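What do you do with an old globe that's out of date?
Posted in Home & Clutter, 9 April 2023

My mom is downsizing and she's handing me three globes. One is a big floor model on a stand, and the other two are regular desk size. The big one still has the USSR on it and a dent near Brazil. I'd love to keep at least one, but I have a small apartment and I don't know if they're worth anything or if I should just drop them off at the thrift store. Does anybody collect these? And how do you clean one without wrecking the paper?
pennyloafer_11

Thrift store for the big one, unless it lights up. People love the ones that light up.
Skulidow

I've been buying and fixing globes since January of last year, so I have opinions! Most school-type globes from the sixties on don't sell for much. Look near the bottom of the Pacific for the maker's label and search that name plus the borders you see. A dented one is really just decor (still fun, though).

For cleaning, go dry first. Soft brush, then a barely damp cloth on a spot nobody will look at, like Antarctica. If any color comes off on the cloth, stop right there. Never spray it, the paper seams lift and then you're gluing for a week. Ask me how I know.

If what you like is just having a globe around, you could pass on all three and get a plain one that doesn't go out of date so fast. 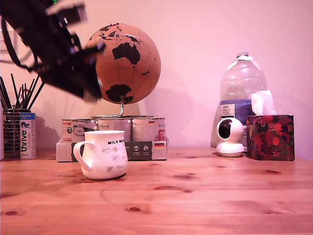 Desk globe, tan with black continents

I like that style for a small place because it goes with everything, and you're not squinting at country names from 1974.
Shigeru Furukawa

Check the stand before you donate! I sold just the stand off mine and the buyer didn't even want the globe.
Rumemora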